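Money and Banking, week 3 handout: where deposits come from

Okay, picking up where we ran out of time. I'd got as far as the balance sheet of our pretend little town of Tremberg and its one bank, Fernska, and a few of you were looking at me as if I'd pulled a rabbit out of a hat. Let me go through it again slowly.

Liv Solheim walks into Fernska and asks for a loan of 600 crowns to fix her boat. The bank says fine. Two things get written down at the same moment: a loan of 600 on the asset side (Liv owes the bank) and a deposit of 600 on the liability side (the bank owes Liv). No one else's account went down. Go and check your notes if you don't believe me, Holger Wallin's savings are exactly where he left them!

So there's more money in Tremberg than there was before breakfast. Deposits were 2,989 and now they're 3,589. Notes and coins haven't changed at all, they're still 162, sitting in pockets and tills (and that's a number I want you to hang on to, we need it below).
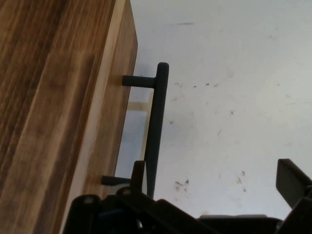
If a bank can make deposits by lending, what stops it from lending forever?

Mostly capital, and the risk of not being paid back. A bank also has to settle up with other banks when its customers spend. Say Liv pays a boatyard over in Andcombe, and the boatyard banks with Vik. Fernska's deposits drop by 600, Vik's go up by 600, and Fernska has to hand over 600 in central bank reserves. Do that too many times without anything flowing back the other way and Fernska has to go borrow reserves, and the rate it pays for them eats into what it earns on the loan.

Now run it backward, which is the bit people forget on the exam. When Liv repays, the loan shrinks and a deposit shrinks with it. Money disappears. The interest is a separate matter: that goes to the bank as income, and it gets back into circulation when the bank pays wages, rent and dividends.

One warning about older textbooks. Many of them start with a reserve ratio and a multiplier, as if the bank waits for savings and then lends out a slice. It's tidy arithmetic and I'll still ask you to do it once, so you can read the older papers, but please don't use it to explain how a loan gets made.

For next time: redo the Tremberg table with Holger taking out 62 in cash, and tell me what happens to deposits, reserves and notes in circulation. Hand it in by 15/06/2018, on paper, with your working.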